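Home | Issues | Authors | Search

Shares 100 | Comments 0

3.2 Sampling at the mooring

Water was collected at the Ouellet mooring through December by a single drifting sampler, Zudstead, and by hand casts from the tender. Zudstead holds its depth with a small piston pump and takes one filtered sample each time it crosses a set temperature. We programmed it to stay inside the chlorophyll layer, which at this site lies at a depth of 100 metres for most of the winter. Hand casts were made by Rosaire Carrier and Manon Dufour shortly after each surfacing, so that the two sets could be compared.

Each filter was folded once, placed in preservative and kept cold until the tender returned. Drifter filters drew 2,000 millilitres of seawater. The cast filters drew the same volume, but took longer, and the last few were slow enough that we suspect clogging by diatoms. These are flagged in the results and left out of the depth averages.

The drifter lost contact with the shore station twice — both times in heavy swell — and carried on with its stored plan. Positions for those periods were filled in from the mooring's acoustic receiver. Ravinder Grewal checked the filled track against the current meter and found no jumps that would move a sample from one water mass to another. 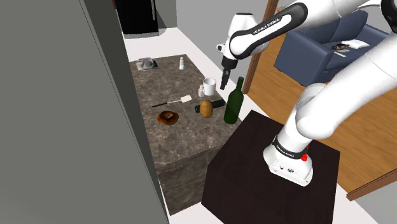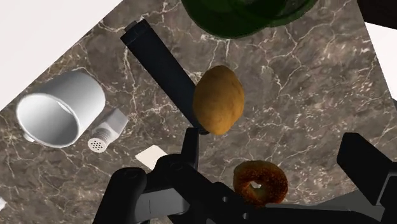 Figure 4. Simulated views of a marbled countertop.

3.3 Sequencing and sorting

DNA was extracted in one batch by Jocelyn Ross. Reads were trimmed and then sorted with Cutus, using the default settings except for the minimum read length, which we raised. After trimming, 869 distinct sequence types remained. Types found in only one filter were kept, as rare microbes were part of the question.

Wenceslao Ibarra repeated the sorting with Milo, an older program used in our earlier coastal work. The two gave the same ranking for the common groups and differed mainly in how they split the smallest cyanobacteria. We report the Cutus results throughout and give the Milo table in the supplement.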